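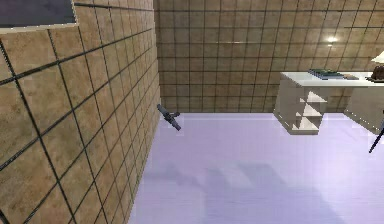
How often does the gripper on a Padcombe cell need regreasing? Every 900 hours of running, or every August shutdown, whichever comes first.

Wiki > Machines > Padcombe cell > Upkeep

The Padcombe cell is a one-arm handling cell built by Backlund. Set up in two stages. The room model comes first: tiled walls, floor, counter with open shelves, all drawn in the Valtetti simulator, gripper run with nothing in its jaws. Real arm second, once the paths are clean.

Setup
Base bolts, 18 in total, tightened crosswise. Home the arm. Load the path file from the simulator and run it at low speed. Counter height in the model must match the real counter to 9 mm or the jaws come down early. Commonest fault by far.

Upkeep
Wipe jaws each shift. Check the wrist cable for rub marks, esp. near the elbow clamp. Grease is Dosora 190, grey tube. Older manuals list a differnt grease, do not mix the two. Pads get swapped as a pair.

Repair
Slow or sticky jaws: usually dried grease, strip and clean. Jaws wont close: look at the plug behind the wrist before ordering a motor. After any repair re-home the arm, then rerun the model path with the jaws empty.

Page last edited 26/06/2020
Contact | Copyright | Back to top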